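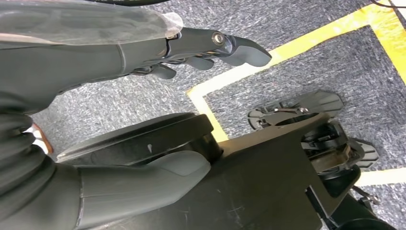 Flat black plate, notch and round cutout. Scratches and pale smudges on the face.

2/21/19

Bench notes, Bostia room. Mostly about the cardboard tray, with some complaints about the tables and the plate.

The claim from Kivness is that a slotted cardboard tray does everything a plastic one does for small flat stock, at a fraction of the price. I've heard this before about other cardboard things and I am still waiting. The catalog says a tray is good for 2000 load and unload cycles. No word on what was being loaded, how heavy it was, or who was doing the unloading. I don't believe the number and I'm not going to plan around it.

What I did: put 107 strips through one tray, in batches, standing each one on edge in a slot and pulling it out again. Strips were the leftover Jenden samples, so all the same length. Took 20 minutes with interruptions. Results, such as they are:

Strips go in fine if you come straight down. Come in at a slant and the divider leans over with you, and then the next slot along is too tight. It springs back most of the way. I say most because by the end I had a couple of dividers I would call lazy. Could be me being rough. Could be the cardboard.

Pulling strips out lifts the whole tray if it's nearly empty. It needs weight in it or something to hold it down. Tape would work but then we can't move it, and being able to move it was supposed to be the selling point.

Labels: pencil straight on the cardboard reads better than the stickers. Keep the stickers for the drawers.

So 107 is a long way short of 2000 and I already have opinions. Will repeat in April with a fresh tray before anyone orders more. Somebody suggested a box of 16 to get the discount. No. One more, for comparison, and we pay full price for it.

Tables. Two wood tops pushed together still make a seam, and small parts still find it. Obradović quoted for one long top to replace the pair and the quote assumes the floor is level. I put a level on the floor. It isn't. I would sooner fill the gap with a strip of felt and see if that bothers anyone.

Same old problem with the corner. Things get parked at the edge of the table to leave the middle clear, and the tray is the worst thing to park there, being light and easy to catch with a sleeve. 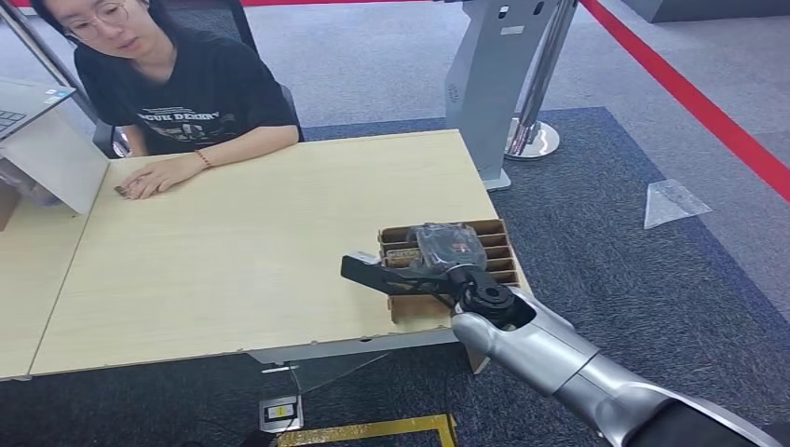

Main table. Tray near the right edge, by the front corner, and a small dark bit of something left on the wood.

I had asked for the wood to be clear before sorting and I count a stray piece as not clear, whatever it is. If it's a tool it goes back in its drawer. If it's scrap it goes in the bin. Either way it shouldn't be in the sorted count later on, which is how we got last month's wrong total.

Loose plastic bags: same comment. Flatten them or throw them out. A crumpled bag next to a laptop is how a bag of good strips gets thrown away with the empty ones.

The plate. The scratches are faint and I can't get a fingernail into any I tried, so I'm calling them cosmetic. The smudges I'm less sure about. They were blamed on the cleaner, but I wiped a test patch on a painted offcut with the same cleaner and got no mark at all. One offcut proves very little — different paint, for a start. Leave the plate alone until we've tried plain water.

To do:
Second tray, same brand, same strips, someone else's hands.
Felt for the seam.
Mark a line on the table a palm's width in from the edge. Tray stays inside it.
Ask Kivness what they loaded. Get it in writing.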